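Falleck Pocket Radar for baseball practice: a review after one season
Posted by Si-woo Won, 5 Aug 2023

I coach the pitchers of a youth team, ages thirteen to fifteen, and I also catch for them when our regular catcher is missing. For two years the boys asked me how fast they throw, and for two years I answered "fast enough." In June I finally bought the Falleck, the small model without the tripod. I have used it at almost every practice and in six games, so I think I can now say something useful.

What you get

In the box there are the radar, a wrist strap, a short charging cable and a paper guide in very small print. The tripod is sold separately. I used an old camera tripod, because the thread on the bottom is the normal size, and it holds well. The radar fits in the back pocket of baseball pants, but I would not sit down on it.

Setting up is easy. You press the power button for two seconds, choose baseball or softball, choose miles or kilometers, and it is ready. My unit asked me to choose again after each charge. This is a small thing, but twice I read kilometers to a boy who was very happy for a short moment.

How exact is it?

Our league owns a bigger radar from Bredico, and the coach of the other team let me put mine beside it for one evening. We stood behind the backstop, in line with the mound. On fastballs the two devices showed the same number or were one mile per hour apart. On curveballs the Falleck missed more pitches and showed only two lines on the display – it happened most with our left-hander, who throws from a low angle.

The position is very important. If you stand at the side, near first base, the number becomes too low. The guide explains this on the last page, but many parents will not read so far. Stand behind the catcher or behind the pitcher, and keep the radar at the height of the chest.
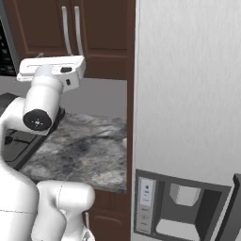
Battery and memory

The battery is better than I expected. I charge it once a week, and we have three practices in a week, each near two hours. The memory keeps 600 pitches and after this it deletes the oldest ones. My counter shows 829 in total now, so the first practices are already gone. I should have copied them to the computer. The older Gil radar I borrowed last year had no memory at all, and I wrote everything in a notebook, so I do not complain much.

The phone app

The app is the weak part. It connects without problems, but it wants a name for each pitcher before you start, and changing the pitcher needs four taps. In a real game this is too slow. I stopped using it in games and I read the display instead. The Fivgate app, which some coaches in our league use with their own radar, lets you change the pitcher with one tap – I hope Falleck will copy this.

Who should buy it

For a coach who wants to see if a pitcher gets tired, it is a good tool. I saw that one of my boys lost four miles per hour after his third inning, every time, and now I take him out earlier. For bat speed I cannot recommend it. The mode exists, but the numbers jumped too much when we tried it with the tee.

I give it four stars of five. The missing star is for the app.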